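Home | Opinion | House & Home | Letters | About

Fold It on the Bed

October 26, 2022

Quick one this week, I have a load in the dryer and it buzzes in a bit.

I want to argue for the bed. As a place to fold laundry, I mean. Not the table, not the couch, not the top of the machine, and definitely not the special folding station that the home magazines keep trying to sell us. A reader sent me the Hulcombe catalog in August. Page after page of it. A folding counter for 400 dollars. A smaller one for 300, no drawers. Nice looking things. And where does it go? In the laundry room, the catalog says. What laundry room? Mine is a closet with a door that sticks.

A bed is already there. It's big, it's flat, it's the right kind of soft so a shirt doesn't slide off while you're hunting for its other sleeve. You can make piles and see all of them. You can walk around it, or at least around three sides. Try that with a dryer top. Two towels and a sock and you're out of room.

The case against, I've heard it. Mostly from my own family. Bed is for sleeping. Clean clothes on a bed that someone slept in, are they still clean? Well, make the bed first. That's half my point. If you fold on the bed you have to make the bed, cover pulled up and smoothed out, and then you've done two jobs and you only meant to do one. On the days I fold on the couch the bed stays a mess till night.

And the other thing is the deadline. A basket in the hall can sit for a week. I've had one sit for longer, I dressed out of it, we all did, it got lower and then it was wash day again. But a pile on the bed has to move by bedtime. You can't get in with it there. Yes, you can shift it to the chair. I know about the chair. I'd say the chair gets me one night out of 6, and I'll take those odds.

The column on this I wrote for the Trerkinmont paper got more mail than anything I did there, and most of it was cross. One woman wrote that folding at bed height ruined her back. Fair. That's a real objection and I don't have a great answer, except sit down. Sit on the edge and fold in your lap and lay it next to you. Slower but it works. Or kneel, if you've a rug.

Then the method people. File folding, the Skilia boards with the flaps, all of it. Fine for T-shirts. Useless for anything with elastic in it. 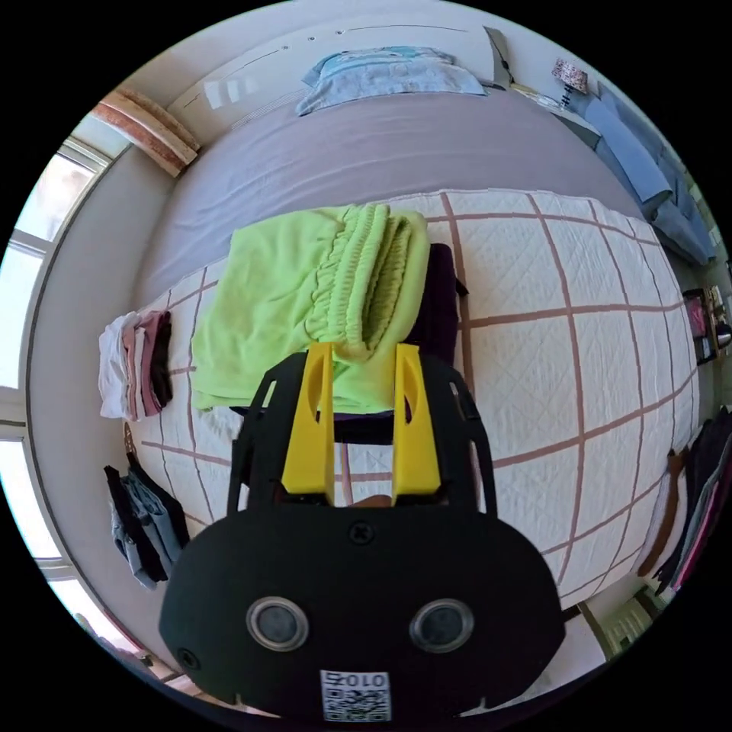
Pants with a gathered waist are never going to be a neat rectangle. The waist bunches up, the legs lie flat, so one end is fat and the other is thin and the stack leans. Stop fighting it. Fold the legs up in layers, leave the ruffle sticking out at the side, put the next thing down. It's going in a drawer. Bright green things with elastic waists do not care and neither does whoever's wearing them.

A quilted cover helps too, by the way. Slick bedspreads are bad, stuff creeps toward the floor. Something with stitching in it holds on. If there are squares in the pattern, even better, I use them like lanes. My stuff, kid stuff, kitchen towels. It goes to pieces by the end of the load but it starts well.

There's an old Dambrauskienė household booklet I picked up at a yard sale, spine gone, that says clothes should be folded "where they will be put away." Best line in it. Dressers live in bedrooms, mostly. So why am I carrying folded shirts down a hallway and up the stairs, dropping one on the way, when I could of carried the whole heap up in one go and folded it three steps from the drawer?

Socks are a seperate column. I haven't solved socks.

There's the buzzer.

Recent in Opinion
- The Junk Drawer Is Doing Its Job
- Against Matching Hangers
- How Many Towels Does a House Need?
- Your Letters: Ironing, Again (1,345 words, sorry)

Contact the Opinion desk | Copyright 2022, all rights reserved | Back to top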